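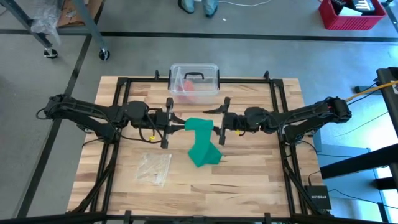

How soon after a meal may the rowing trainer be used?
Wait at least two hours after a full meal. A light snack may be taken closer to the session if it causes no discomfort.

Section 12: Setting Up a Training Programme

This section applies to the Tindach rowing trainer, model 902. Read it together with the safety notes at the front of the manual. Persons who have a heart condition, are recovering from injury or are pregnant should seek medical advice before starting.

12.1 Creating a user profile

1. Switch on the console and wait for the start screen.
2. Press PROFILE and select an empty place in the list.
3. Enter your age and body weight.
4. Press SAVE. The console returns to the start screen.

Note: The supervisor code is set to 1263 on delivery. Change it before the trainer is used in a club, school or workplace.

12.2 Adjusting the footplates

1. Sit on the seat with both feet on the plates.
2. Move each plate until the strap crosses the widest part of the shoe.
3. Tighten the straps. The heel should still be able to lift a little.

Caution: Do not row barefoot or in loose footwear.

12.3 Selecting a programme

Murnden is intended for beginners and keeps the resistance low throughout. Treloar alternates harder and easier periods and is suited to users who already train regularly. Skorkside is a strength programme with a slow stroke rate and high resistance.

1. Press PROGRAMME and choose a name with the arrow keys.
2. Set the session length. New users should begin with 12 minutes.
3. Take hold of the handle and press START.

Push with the legs first, then lean back slightly and draw the handle to the lower ribs. Return in the reverse order.

Caution: Stop at once if you feel faint, short of breath or in pain. Do not let go of the handle while the cord is extended.

12.4 Rest days

Leave one full day between Skorkside sessions. Murnden may be used on consecutive days.

Section revised by Poonam Sengar, 20 April 2026. It replaces the December issue.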